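Kusus Kitchen Share: Frequently Asked Questions

Last updated 29 Sep 2025

Read this before you email us please. Most of it is in here.

What is it?

A shared kitchen you rent by the hour. Kenholm site, ground floor, behind the Lagman parking lot. For people who cook or bake to sell and don't want to do it at home.

Who can book?

Anyone with a food handler card and their own liability insurance. Send both as PDFs, not phone screenshots, we can't read them half the time.

How big is it?

2,376 square feet in total, counting dry storage and the walk-in. The cooking area is smaller than that. Come see it first.

How much?

Hourly rate is on the booking page and changes by time of day. Nights are cheapest. There's a 450 dollar deposit, refundable, paid before your first shift. We don't take checks anymore.

When do I get the deposit back?

After you close your account and return the key fob. Lost fob comes out of the deposit.

Is there a minimum?

Three hours per booking. No monthly minimum. Setup and cleanup count as your time, so book for them. Everyone forgets this.

Can I cancel?

Yes, online, up to three days before. After that you pay for the slot. If someone else takes it we credit you back.

What equipment is included?

Two convection ovens, six-burner range, 20 quart mixer, sheet pans, prep sinks, hot holding cabinet. Bring your own knives, small tools, towels and piping stuff. The fryer is extra and needs a short training first.

Can I leave things overnight?

Only on a rented shelf. Label everything with your business name and the date. Unlabeled food gets thrown out on Sundays, no exceptions, we have heard all the reasons.

Is the kitchen nut free?

No. We can't promise that for any allergen. Wipe down before you start and put your own allergen statement on your packaging.

Can I bring a helper?

Yes, if they're listed on your account. Helpers don't need a fob. No kids in the cooking area, sorry.

Can customers pick up orders there?

From the side door only. Give them a time window, and tell them not to park in the Lagman spaces becuase they do tow.

What about deliveries?

You have to be there to sign. We don't accept boxes for you.

I use the Halura calendar app, does it sync?

One way. Your bookings show up in Halura but changing them there does nothing. Change them on our page.

Will you close at all this year?

One week in March for the hood cleaning and floor work. Dates get posted on the door and by email.

Do you have serving stuff for tastings?

A bit. Baskets and trays are on the rack by the side door, free to use on site. Wash the trays, shake out and wipe the baskets, dont put baskets thru the dishwasher. Bring your own tongs and napkins.
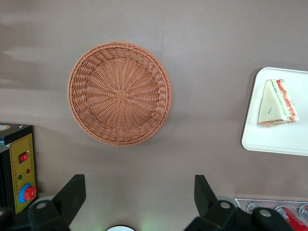
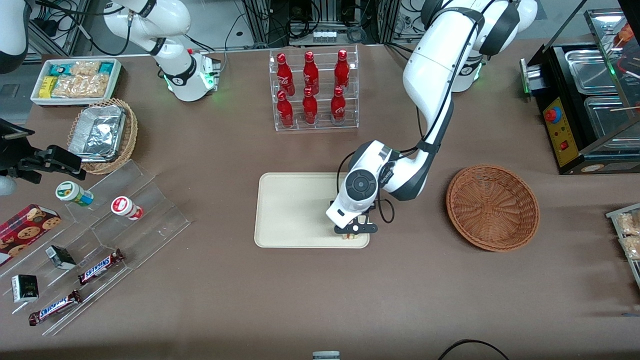

Top: round woven basket with a white tray next to it. Bottom: beige tray.

Still stuck?

Use the contact form. We answer weekday mornings. For a lockout or a leak, call the number on your fob.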